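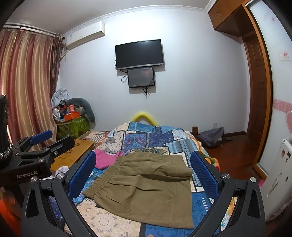 Sorting the bedroom clothes - a little gallery

Nov 5, 2018

I said in the last gallery that the bedroom would be next, and then I went and did the hall cupboard and the bit under the stairs instead. Well, I've run out of other rooms to hide in, so the bedroom it is! This page is mostly about folding, with a good deal of grumbling about storage thrown in, and if you only came for the patchwork quilt you'll find that too.

I do all my folding on the bed. I know there are people with a proper table for it, and I was one of them when we lived in Dunstead, but the bed is the right height for my back and it's big enough to spread everything out. It also means I have to finish before I can go to sleep, and I need that sort of pressure.

The khaki pile

Anything olive, khaki or generally the colour of a wet hillside gets folded first in this house. It all goes to the same drawer, so I can do it without thinking. You can see how the elastic waist ruffles up down one side once a thing is folded over. I used to fight that. I'd tug it flat, fold, watch it spring back and tug it again. These days I fold down the middle, let the waistband do as it likes and put it at the back of the pile, where the extra thickness doesn't make the whole lot lean over.

The pink things come after, mainly for a change of scenery. I'm quite strict about keeping one colour going at a time - if I start mixing them I end up with five small heaps and no idea which drawer I was filling.

About the quilt

I get asked about the quilt more than anything else on this site, so I'll put it all in one place. It came from Fevonard, which was the market we always went to in November, and I paid 74 for it after a very half-hearted attempt at haggling. I loved the paisley blocks straight away and I still do. Blue and turquoise do most of the work, with cream in between to calm it down, and I find it goes with nearly everything or with nothing at all, depending on how fussy you are. It washes well on a cool cycle. I dry it over two chairs and turn it halfway through, and it takes all day.

The one drawback is that small things vanish on it. Put a sock down on that pattern and you won't see it again until bedtime. I've started dropping the little bits straight into a bowl as I go.

The corner (I know, I know)

Now for the green patterned bag in the back corner. It was bought as a tidy, temporary home for things on their way to somewhere else, and it has become where they live. There are boxes in there, there's pale blue and white cloth heaped up, and the grey cushion has ended up with it all as well. I had a look at the Skalness storage chests, which are lovely, but the one that would fit the corner was 428 and the next size up was 529, and for that money I'd want it to do the folding. So the bag stays for now and I'm going to empty it down to the bottom before I spend anything.

I've given myself a rule for it. Clothes come out first and go through the wash whether they need it or not. Boxes get opened, and if I can't think what the contents are for, they go to the Grabowska charity shop on my next trip into town. Cushions go back on something you can sit on.

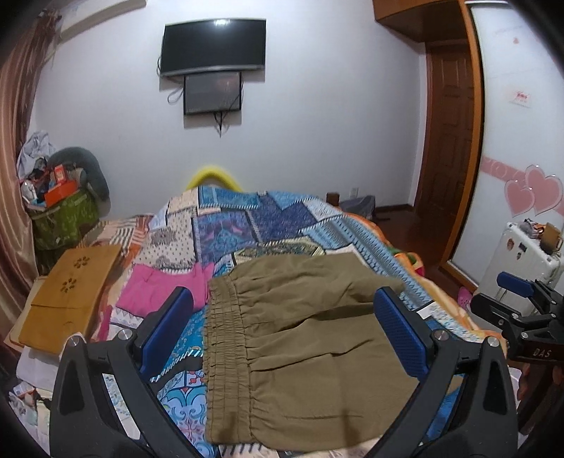

Khaki on the quilt, pink waiting its turn, and the green bag still full in the corner.

I'm very fond of the little table with the flower shapes cut out of the top. It's meant for a laptop, but it's a handy perch for odds and ends when the bed fills up, and it folds away when I want the floor back. The cut-outs do collect fluff, so I go round them with a dry paintbrush every so often (oddly satisfying, that).

Next on my list are the cables under the screens on the back wall. I'd like them in some sort of white trunking to match the paint, but I keep putting it off as I'm hopeless at cutting anything to length. If you've done yours and it looks neat, please send me a picture and tell me what you used!

The drawers will get their own page once I've found matching dividers. Comments are open below as usual, and the hall cupboard gallery is still up if you missed it.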